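Wednesday, bindery notebook, Astcombe

Paste test, batch 7. I mixed the wheat paste with Skitix powder, 14 g to one cup of water, and left it for 10 minutes. It is still too thick for the thin Sikus paper – next time more water. Ryszard Żak asks that we keep the brushes separate from the glue brushes. Please do it.

The spine of the Wike atlas is pressed until tomorrow. Do not open the press.

Paperbacks on the list for new covers: 鬼谷子 also.

2 shares · 0 comments

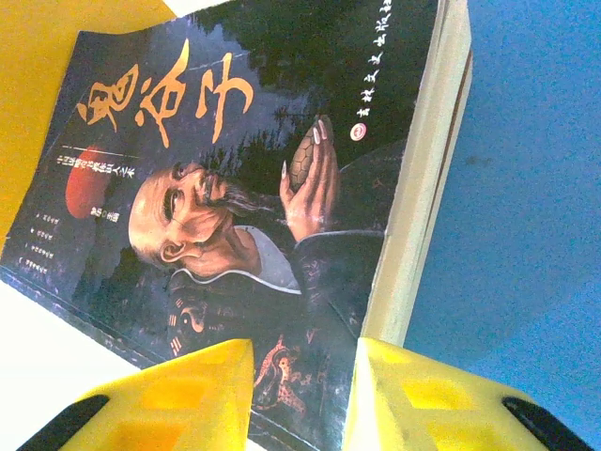
To do in August

Order board, 31 sheets.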